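Etik tests two-finger grippers on pens and paper cups

June 2, 2026

Etik has begun a side-by-side trial of gripper settings on its two-arm bench, using pens and plain paper cups as the test objects. The company wants to settle on one set of fingertips and one controller before it orders parts for a larger run in October.

The bench has two arms facing a white table, each with a black two-finger gripper. The task is simple to describe: pick up a pen and put it in a cup without knocking the cup over or crushing it. Two controllers are being compared. Plelard, the older one, closes the fingers to a set width. Zilard closes them until the motor current reaches a limit and then holds. 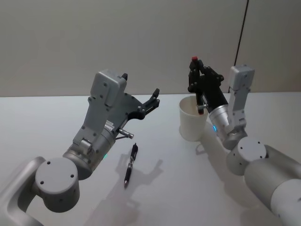
Bradley Haworth, who runs the trial, said pens were chosen for their shape. A pen lies low on the table, it rolls, and the clip changes the way it sits between the fingertips. "If the grip is a little off center, the pen turns on the way up," he said. "Then you reach the cup with the tip pointing at the rim."

The plan calls for 900 attempts, split evenly between the two controllers. By the end of last week the team had finished 292 of them, all with the fingertips that came with the grippers. A second set, made by Tanner, has a softer face and will go on once the first half of the trial is done.

An attempt counts as a success only if the pen ends up inside the cup and the cup is still standing. Dropped pens are logged separately from tipped cups. So far 61 attempts have been marked as failures, and Haworth said most of those were dropped pens. He would not give a split by controller until both have been run the same number of times.

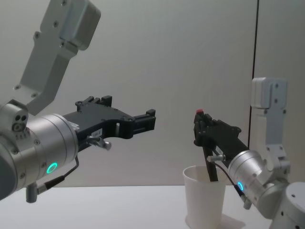 Cup handling has its own set of checks. The paper cups weigh very little when empty, and a fingertip that brushes the rim can move one across the table. The team considered adding a weight to the bottom of each cup and decided against it - the customers who asked for the trial use empty cups, and the result would not have told them much.

Cable routing is also being watched. Each gripper cable has to follow the wrist through its full turn, and an earlier layout pulled on the connector when the arm reached across the table. The cables were rerouted in the spring. Haworth said the connectors are inspected at the start of each shift and again after any stop.

The remaining attempts are expected to take several weeks. Etik has bought 700 cups for the trial and replaces any that are dented or creased. Results for both controllers and both sets of fingertips will be sent to customers in one report, along with the grip settings used in each run.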